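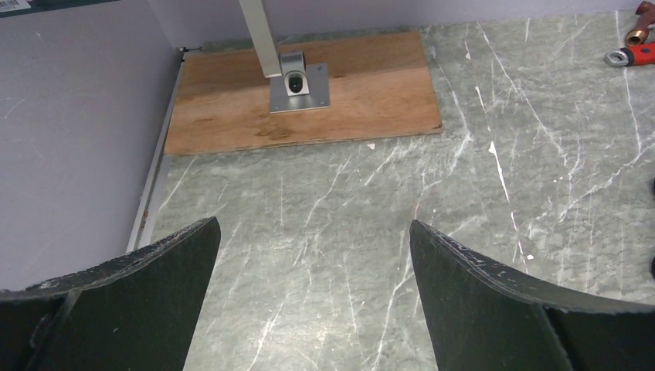
Lellwood Window Scrim Kit

Full kit with case: $628
In stock, ships from our Flodham warehouse

If you photograph rooms for a living, or even just for the love of it, you already know the window problem. You walk into a beautiful living room at two in the afternoon, the owners have put out fresh flowers, the rug has been vacuumed in neat stripes, and the sun is coming straight through the south windows and laying a hard white rectangle across the sofa. You can wait for it to move. You can bracket like mad and spend your evening blending layers. Or you can hang something over the outside of the glass that turns that hard sun into big, soft, lovely window light, and get on with your day.

We make the something! The Lellwood is a diffusion scrim that goes up outside the window and stays there while you shoot. It started as a bedsheet and a pair of spring clamps (yes, really, and a fitted sheet at that), and it went through more versions than we like to admit before we were happy putting our name on it. We have now sold more than 500 of them, mostly to people who shoot interiors and real estate, with a good handful going to food photographers who work beside one big window and want the same light at lunch that they had at breakfast.

How it works

The scrim is a seamless sheet of white diffusion fabric with a hemmed sleeve on all four sides. Lightweight poles slide into the sleeves and lock at the corners, so the whole thing pulls flat like a drum. Flat matters more than you might think. A saggy scrim has folds, the folds make darker and lighter bands, and those bands turn up on the wall behind the dining table, where you notice them later at your desk.

Once it's together you have two ways of putting it up. The first is on a pair of light stands, which suits ground-floor windows and patio doors. The second is the padded hook bar, which rests over a balcony rail or a solid garden wall and saves you carrying the stands up three flights. Please don't hang it from gutters or window shutters. We know it's tempting.

The fabric comes in two strengths, and you get both in the kit. The Quarter is for hazy days and for rooms where you'd like to keep a little shape in the sunlight, a bit of sparkle on the floorboards. The Full is for bare noon sun. If you've never used a scrim before, start with the Full, take one frame with it and one without, and look at the shadows under the furniture. That comparison has sold more of these for us than anything we've ever written on this page.

What's in the kit

Full diffusion fabric
Quarter diffusion fabric
Eight Carbone poles with corner joints
Padded hook bar
Tie-down cords and pegs
Two sandbags, sent empty
Carry case with shoulder strap

Light stands are not included, as nearly everybody who orders already owns a pair. Any sturdy stand with a standard stud will fit.

A word about the poles

Carbone is our own pole system, and if you have one of our Hakulton backdrop frames you own some of these already. They're the same diameter and use the same joints, so you can mix and match all you like. We had a customer build a sort of tent over a garden table that way for a cookbook cover, and it looked terrific.

The poles are carbon fiber with metal ends. They're stiff and light and they will put up with years of being thrown in and out of cars, but they don't like being stepped on. Single replacements are always in stock, and you can order one by itself without paying for a set.

Setting up

The first time, give yourself a quiet half hour in the yard. After that it goes quickly, and one person can manage it in calm weather. Lay the fabric on something clean, slide in the long sides first, then the short ones, and leave the last corner loose until everything else is seated. That last corner takes a firm push. New fabric is snug and will relax after a few outings.

Wind is the one thing to take seriously. A scrim is a sail, plain and simple. Use the sandbags every time, use the cords if there's any breeze at all, and have somebody stand with it if the treetops are moving. If it's truly blowing, leave it in the case and go back to bracketing for the day – we've all done it.

Does the fabric change the color?

A little. Everything that sits between you and the sun changes the color a little. The Full reads slightly warm, and the Quarter is so close to neutral that most people never correct for it. What we'd suggest is setting a custom white balance with the scrim up, and keeping an eye on any second window you've left uncovered, where the light will look bluer next to it. If a room has several windows facing the same way, cover the one that lights your main subject and see how the others behave before you buy a second kit. You may well be fine with one.

Care

Machine wash the fabric cold with a mild soap and no softener, then hang it to dry. It's best not to iron it. If it has been folded for a long time, assemble it the evening before a job and the creases will mostly pull themselves out. Grass stains respond well to a soak. Red wine, we're sorry to say, less so.

Shipping, returns and repairs

Orders go out on the next working day. The case is long, so it travels as an oversized parcel, and the rate at checkout already takes that into account. You have 30 days to try it and send it back, and we do mean try it – take it out on a real job. All we ask is that it comes home clean and with all its pieces.

Small tears can be mended with the repair tape in our parts section. For anything bigger, write to us with your order number and we'll quote you for a new sheet, which costs a good deal less than a new kit.

Coming up

A taller version for double-height windows is planned for September. It will use the same Carbone poles with an extra joint in each long side, and current owners will be able to buy just the fabric and the joints. If you'd like to hear when it's ready, leave your email in the box at the foot of the page and we'll send you one note about it.

Page updated 2024-06-10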